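3.2 Study sites and furniture survey

The survey covered 105 shared workrooms in Grirnmont and Llanos. All had been refitted after 2000, when the Grirnmont building code first asked landlords to keep a record of interior finishes. Rooms under 200 square feet were left out, as were rooms used mainly for storage.

Each room was visited once, in August, by one of two surveyors (Kofler or Vũ). The surveyor wrote down the floor covering, the type of work surface, and any damage to either. Wear on work surfaces was scored from 1 to 5 on the scale used by Plattner in his earlier study of school desks. A score of 1 means no marks can be seen from a standing position. A score of 5 means the surface needs to be sanded or replaced. Scores were entered on paper and copied into the project database the same evening.

Work surfaces were sorted by material and by how they were built. Solid wood tops were split into two groups, wide board and butcher block, as the two age differently. Wide boards tend to cup across the grain, while butcher block more often opens along the glue lines. Figure 4 shows a maple butcher-block top on gray carpet, a pairing we met often in the Llanos rooms.

Floor coverings were sorted as carpet, sheet flooring, tile, or bare wood. Tape and paint markings were noted but not scored. Where a rug lay over another floor, both were entered — the rug as the covering and the floor below it as the base.

Landlords were asked for the date of the last refit and the cleaning products in use. When the landlord and the tenant gave different dates, we kept the later one. The full list of rooms, with names removed, was closed on September 2, 2024, and no entries were changed after that.

Figure 4. Butcher-block work surface over gray carpet marked with black tape lines.

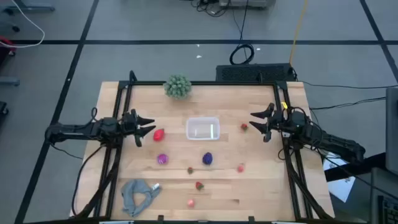 3.3 Agreement between surveyors

Kofler and Vũ both scored the same five rooms before the main survey began. Their scores matched in four rooms and differed by one point in the other.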